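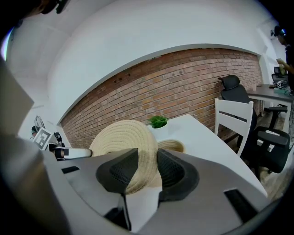

Media Accreditation FAQ
Plirna Invitational Basketball Tournament, Comow Arena
Last updated: 11/29/24

Who can apply for a credential?
Reporters, photographers, broadcasters and radio crews on assignment for a news outlet. Freelancers need a letter from the outlet that commissioned the work. Team staff producing content for a club's own channels apply through the club and do not use the media form.

How many credentials can one outlet request?
Print and online outlets may request 2: one writer and one photographer. Rights holders are handled under their broadcast agreement. Additional requests go on a waiting list and are reviewed after the main allocation.

Does a credential guarantee a seat?
No. The press tribune has 200 positions, of which 11 are reserved for radio commentary. Holders without an assigned position may work from the media center on the lower level, where the game feed is shown. Seat assignments are posted at the media entrance before doors open and are not sent by email.

Where do I pick up my credential?
At the accreditation window on the MacDonald Street side of the arena. Bring government-issued photo ID. Credentials are not mailed and cannot be collected by a colleague.

Is the credential valid for practice sessions?
Yes, for the sessions marked "open" on the daily schedule. Open sessions admit media for the final part of practice only. Filming of set plays is not allowed. Closed sessions are closed to all media, including rights holders.

Where can photographers work?
Behind both baselines, in the marked floor positions. A numbered bib is required and must be worn on top of other clothing. Photographers may change ends at halftime. Movement along the sideline opposite the benches is restricted to the host broadcaster.

Can I use flash?
No. Arena strobes may be booked in advance, subject to available mounting points - requests received on game day are declined. Remote cameras must be installed and safety-cabled before the first warmup and stay in place until the floor is cleared.

How do postgame interviews work?
Players pass through the mixed zone on the way to the locker rooms. The losing head coach speaks first in the press conference room, followed by the winning head coach. Locker rooms are closed to media throughout the tournament.

Is internet access provided?
Wired connections are available at all tribune positions. Wireless access is provided in the media center, with a limit of 300 devices. Login details are printed on the back of the credential. Personal hotspots interfere with the scoring system and must be switched off inside the bowl.

Is parking available?
The Jernia lot has a limited number of media spaces. Requests are made on the same form as the credential. Satellite trucks need a separate permit and a power request.

What happens if I lose my credential?
Report it at the accreditation window. The original is deactivated and one replacement is issued. A second loss ends access for the rest of the tournament.

When does the application period for next season open?
In June. Outlets credentialed this year receive the form by email but still have to reapply.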